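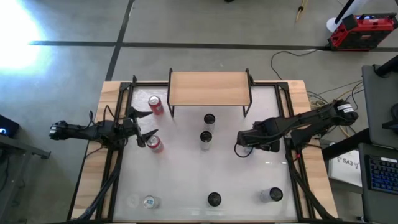
Fig. 1. A small wooden shelf on thin black metal legs, with a red soda can on the table in front.

Search this site Search Menu

Small Shelves, Small Homes: how people in Irness find room for their things
Student project report by Malou Gunnlaugsson
16 December 2018

I grew up in a flat where the ironing board lived behind the sofa and the sofa lived in front of the only radiator, so I suppose I was always going to end up writing about storage. When our tutor asked for a subject close to home, I took her at her word and went knocking on doors in Irness, starting with my aunt's building on the Sterville road (she made me tea and then told me everything that was wrong with her cupboards, which filled most of my first notebook).

I visited 30 households between February and the end of the summer. Everyone was asked the same four questions: what do you keep out, what do you hide away, what do you wish you could reach, and what have you given up on? The last one got the longest answers by far!

The thing that came up again and again was the low shelf or little side table, the sort you can carry with one hand. People stood them on worktops to make a second level for cups, or beside the bed, or in the hall for post and keys. One gentleman in Stougaard had bought his at the Kavidden market and moved it from room to room as the day went on, so that it held his breakfast, then his radio, then his reading glasses. He said he would sooner part with the wardrobe.

Tall furniture was less loved than I expected. Several of the older people had stopped using anything above shoulder height, and the families with toddlers had stopped using anything below the knee, which leaves a rather narrow band in the middle where a whole household has to live.

I also asked about money. The dearest single piece was a fitted hall cupboard at 2315 kroner, and its owner still kept her coats on the door. A second-hand bookcase at 1290 kroner was, she told me, the better buy.

If I did the project again I would measure the rooms as well as talk in them, and I would bring my own biscuits.

We use cookies to improve your visit. Accept Read more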